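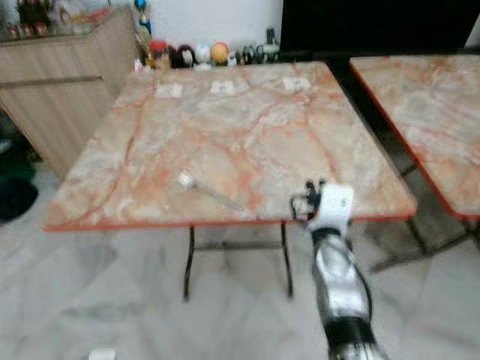
Drildale Folding Table, Square, Marble-Pattern Top

We've carried folding tables for 11 years and this is the one I'd take home first. Most of them look like something you drag out for a bake sale and hide under a cloth. The Drildale looks good bare! The top has a cream and gray stone pattern with salmon veins running through it, and a glossy finish that brightens up a dark corner. The edge trim picks up the color of the veins, and the legs are plain black metal, so it goes with pretty much any chair you already own.

The pattern is printed and sealed under a hard clear coat. It isn't real stone, and you'll be glad of that the first time you carry it up a flight of stairs. Weight is 27 pounds. I can move one by myself, tucked under an arm, though I do bump the door frame now and then.

Folding and unfolding

Lay the table face down on a blanket or rug, pull each leg frame up until the catch clicks, then flip it over. To fold it, press both catches on one side together (they're a bit stiff the first week or so, and then they loosen up nicely). The crossbar between the legs is what keeps it from wobbling. You can rest your feet on it, and you will, but please don't let kids stand on it.

Each foot has a screw-in leveler. Our shop floor slopes toward the drain and half a turn on one foot sorts it out.

What people use it for

Card games, mostly, and jigsaw puzzles. It seats four for dinner if nobody brings out the big platter. Nelu Vlad, who runs our workshop, has his set up as a sewing table and likes that fabric slides across the top without snagging. The flip side is that paper slides too, so for drawing or homework you may want a mat.

Care

Damp cloth, a drop of dish soap, dry it off. Skip scouring pads and anything gritty, as the gloss will show fine scratches. Use a trivet under hot pans. Candle wax comes off with a plastic scraper once it has hardened.

Finishes and extras

The salmon vein pattern is the Ursu. There's also the Fandier, a dark green with white veins, which usually comes back in stock in April. Both share the same leg frame, and the padded carry bag fits either one.

Replacement catches, feet and trim strips are kept on the shelf here. Trim is sold by the side, so you don't need a whole set if one gets dinged.

Made for us by Indimitz. Ships flat, fully assembled, no tools needed.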